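Chapter 7
Keeping Things: Storage and the Household Economy

In the town records of Liltau there is an inventory of a widow's house that runs to five pages, two of which concern boxes. The clerk listed a box for salt, a box for candles, a box for letters and, with visible weariness in the handwriting, a box "for such boxes as are empty". He valued the lot at less than her goose.

Historians used to skip these pages. They wanted wills, quarrels and the price of grain, and a list of containers looked like the sort of thing a clerk wrote to stay awake until supper. Ulla Hellström's study of Birkitville changed a few minds. She read the inventories of a single street and found that the number of containers in a house told her more about the family's fortunes than the number of chairs did. A household that bought food by the day needed one shelf. A household that bought by the season needed bins, jars, crocks, a lock, and someone trusted with the key.

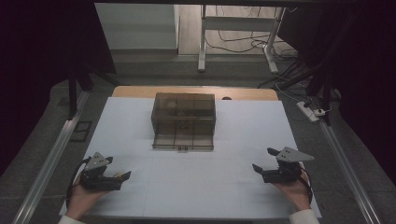
Why did the arrival of cheap containers matter so much to ordinary families? Cheap containers let a family buy when prices were low and eat when they were high, a trick that until then had mostly belonged to people with barns.

The trick had its costs. Stored flour attracts weevils, and stored money attracts relatives. In Rathjen, where the February market was the last before the roads went soft, families who had laid in too much were known to spend the spring giving away turnips to neighbours who had also laid in too much. The parish sermons of the period warn against hoarding and against waste, sometimes on the same morning, and leave the listener to work out how much turnip lies between them.

This chapter follows storage from the shared granary to the kitchen cupboard. We begin with the Lusano granary, which had eight keyholders and, for most of its history, seven keys. We then turn to the private larder and the arguments it caused between husbands, wives and cooks. The last section deals with the drawer, a late arrival in poorer homes, and with the odd fact that people who had managed for generations without one filled it within a year.

Before reading on, look through one cupboard at home and note what you had forgotten you owned. Keep the list, as you will need it for Exercise 2.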